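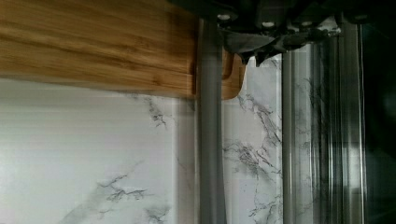
January 27, 2026

Trillton Adult Learning has confirmed that its evening cookery courses will move to the former Kandpal building on Onda Street from the start of the summer term. The decision follows a review of teaching space that began in October and was approved by the governors at their most recent meeting.

The courses have been held at the Prultis Centre for the past 15 years. The lease on the ground floor there ends after the spring term, and the landlord has given notice that the rooms will be converted to offices. Learners already enrolled will complete their present course at the Prultis Centre, and their certificates will not be affected.

The Kandpal building was last used as a catering supplier's showroom. It has two teaching kitchens on the first floor, served by a lift, and a classroom on the ground floor that will be used for food hygiene and budgeting sessions. Work to renew the extraction system and the flooring is under way.

Meenakshi Khurana, Head of Community Programmes, said that the new premises would allow the organisation to run two classes on the same evening, something it has been unable to do until now. "We have kept a waiting list for Bread and Pastry and for Cooking for One in every term that I have been in post," she said. "A second kitchen means that people who apply in good time can expect a place."

A total of 430 learners took a cookery course with Trillton Adult Learning in the last academic year. The governors have agreed to make a further 90 places available in the first year at Onda Street, most of them on beginners' courses. Priority will be given to residents who have not studied with the organisation before.

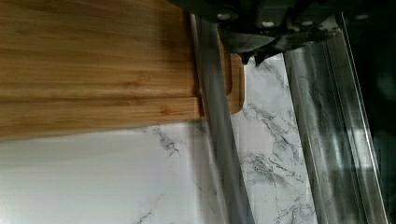 Fees for the ten-week courses will stay at their current level until the end of the academic year. The full-year certificate in home cookery will cost £299, payable in three parts, and the reduced rate for those receiving certain benefits will continue. Ingredients are included in the certificate fee but are charged separately on shorter courses, as at present. Aprons may be borrowed from the course office.

Learners will no longer be asked to bring their own knives. A set will be provided at each work station, and tutors will sign these out at the start of the class and back in at the end. The change was requested by several tutors and brings the cookery courses into line with the rules that already apply in the organisation's woodwork and upholstery rooms.

Some learners have raised concerns about travel. The Onda Street site is further from the railway station than the Prultis Centre, and there is no car park for public use. A bus stop is located opposite the main entrance, and covered cycle racks will be fitted in the rear yard before opening. Two spaces beside the yard gate will be reserved for Blue Badge holders - these must be booked through the course office at least one day in advance.

Santosh Chauhan, who has taught Regional Indian Cooking since the course was introduced, will act as lead tutor at the new site. He will be responsible for the timetable and for the induction of new teaching staff. Two part-time tutor posts, one in baking and one in general cookery, will be advertised next month. Applicants should hold a teaching qualification or be willing to work towards one.

The daytime programme for parents and young children is not part of the move. It will remain at its current venue, and a separate notice will be issued should this change.

An open evening will be held at Onda Street before the summer term begins, at which visitors may see the kitchens, meet the tutors and enrol in person. The date will be published with the summer prospectus. Enrolment by telephone and by post will open on the same day as enrolment in person.

Enquiries about existing bookings should be made to the course office at the Prultis Centre, which will remain open during its usual hours until the end of the spring term.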